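Saturday plan was to finally deal with the craft corner, and I've gotten as far as the table. Thirty minutes in and I'm still smiling at that pale wood grain, which I hadn't seen much of since February.
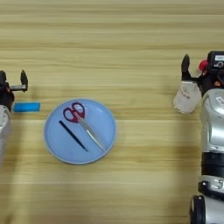 Red-handled scissors get to live on the light blue plate from now on – I lose them every single week otherwise, and I'm tired of hunting!

Next up, the Quintela yarn bin. Wish me luck, friends, it's a deep one.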